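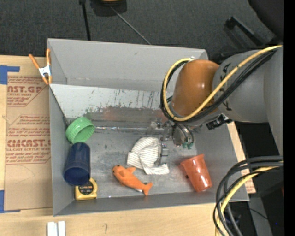

Good practice for a mixed-object picking bin

Wednesday, September 8, 2021

Setting up a bin-picking cell is one of my favorite jobs, and the rules that keep it honest are pretty simple! We wrote these down at Privavitz after comparing notes with the Muvholm lab, and they have held up well.

Step 1. Fix the bin's place
Mark the corners of everything that has to stay put. Blue tape is fine. If the bin moves, so does your calibration – recheck it before the next run.

Step 2. Choose a mixed set
Aim for variety in shape and feel. A crumpled striped cloth, a plush sea animal, a tape measure and a round screw-top lid ask very different things of a gripper. Add a translucent cup next to an opaque one, tipped on their sides, and you have a great test of your depth sensing too.

Step 3. Dress the cables
Look at the wrist joint first. The yellow cable and the black bundle loop around the orange-brown cover together, and that loop needs enough slack for the full turn of the wrist. Move the arm slowly through its whole range and watch for rubbing or snagging.

Step 4. Inspect the bin
Scratches and chips are normal on a hard-working bin. Note new ones in the log with the run number (ours is up to 1860, hooray). A fresh gouge can mean your floor height is set too low.

Step 5. Run in sets of 11
Stop the arm fully before reaching in to reset. No exceptions, even for one stubborn cup! Shuffle the objects by hand, step back outside the marked zone, then restart.

Next page: writing the Claketier log sheet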